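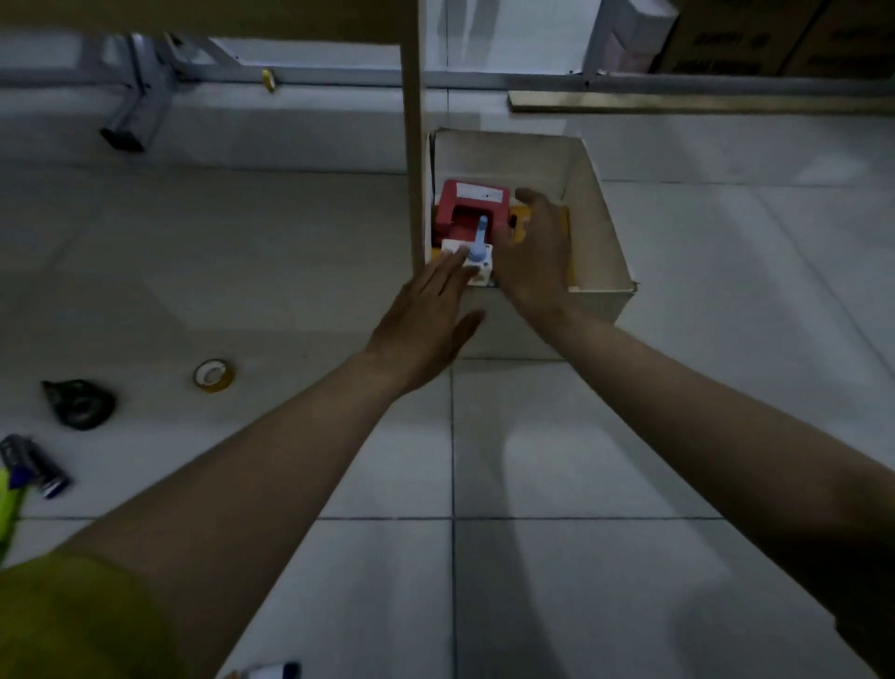
SAFETY NOTICES

Tallcombe Automation, Jul 18, 2021

1/ Tallcombe Automation is publishing the findings of its review into the unexpected movement of a packing robot at the Ramside site in April. One employee received a bruised wrist and has since returned to full duties.

2/ The robot restarted while an operator was reaching into its cell to straighten a carton. The gate was open at the time. The safety circuit should have held the arm still and did not do so.

3/ The review, led by Annag Urquhart, found that a gate switch had been bypassed during maintenance and left that way. The bypass was not entered in the shift log. Two later inspections missed it.

4/ The arm was running at 300 mm per second, above the limit set for work near people. A speed setting had been carried over from the Purves line without being checked.

5/ All robot packing at Ramside remains suspended. Items are being placed in their boxes by hand, and orders from the site are taking longer to leave. We apologize to customers affected by the delay.

6/ Gate switches on every cell at Ramside and Dullton are being replaced with coded units that are harder to bypass. Tshepo Magagula is responsible for this work and will report on it within 30 days.

7/ Any bypass now requires two signatures and a red tag on the cell door. A cell with a missing or unsigned tag must be locked out and reported to the shift lead.

8/ Staff with questions about the findings should contact Suryani Pillai in Site Safety. The full report is available on request.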